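Vemero Sets Out Two-Year Equipment Plan for Garment Handling Lab

Program opens in January with shared benches, a published planning worksheet and room for smaller shops to try before they budget

Vemero is putting its robot budget on paper, and it's inviting other people to read it.

The company will spread the purchase of equipment for its garment handling lab over two years, starting in January. The plan covers four robot workstations, along with the stands, grippers, tabletops, monitors and spare parts that go with them. All of it will support Vemero's work on one of the most ordinary jobs in any clothing warehouse or dry cleaner: picking up a hanger and putting it where it belongs.

"We love this problem," said Mwanahawa Swai, who leads equipment planning at Vemero. "A hanger is thin and light, it has a hook on one end, and it never lies quite the same way twice. If you're going to spend real money on an arm, you want to know how it does with that before you sign anything!"

Work with hangers is already part of the lab's week, and the new plan grew out of notes kept by the people at the benches.
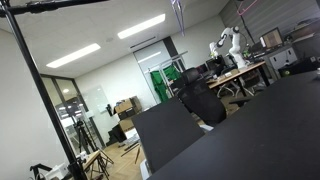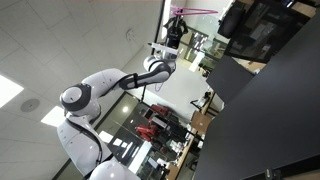
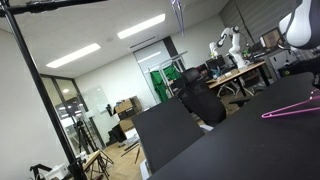
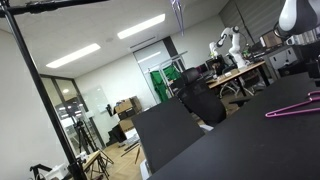

Inside the lab, where the hanger work is done.

Those notes changed the budget quite a bit. The first draft gave nearly everything to the arms themselves. The version approved this fall sets aside 30 percent for what Swai's team calls "the rest of the room," meaning frames, mounts, cables, lighting, floor space and the hours it takes to set up a bench and get it running again after a change.

"People ask me what an arm costs, and I'm happy to talk about that," Swai said. "Then I ask them where they're going to bolt it, who's going to look after it on a Monday morning, and what happens when a gripper finger wears out. Those lines belong in the budget on day one."

Vemero will buy in stages. The first two workstations come in the opening year and will be tried on some 400 hangers of mixed shape and thickness. The second pair will be ordered only after the team has reviewed the results, and the review may send the money toward different grippers or toward more bench time with the first pair.

Two partners have signed on. Grostmont, a uniform rental company, will supply hangers and garments from its daily work and will host a bench in its sorting hall during the second year. Prallano will build the support frames, using one bolt pattern across all the benches so an arm can be moved in an afternoon.

Tatu Kashindye, operations manager at Grostmont, said the staged approach made the decision easier.

"We've looked at automation three times and put it back in the drawer each time," Kashindye said. "The quotes came as one big number. With this plan I can see what we'd pay in spring, what we'd pay the year after, and where we could stop if it isn't working for our people. I took it to our floor leads and they had a dozen good questions the same day."

The planning worksheet behind the budget, known in the company as Mussa, will be free to download when the program opens. It has 47 line items, from power outlets to training hours, with blank columns for local prices. Shops can skip whatever doesn't apply to them, and Vemero would be glad to hear about anything that's missing.

Bench visits for small and mid-sized businesses will be offered through the first year. Visitors may bring their own hangers and garments. Requests can be sent to the Vemero equipment planning office, and the visit calendar will be posted alongside the worksheet.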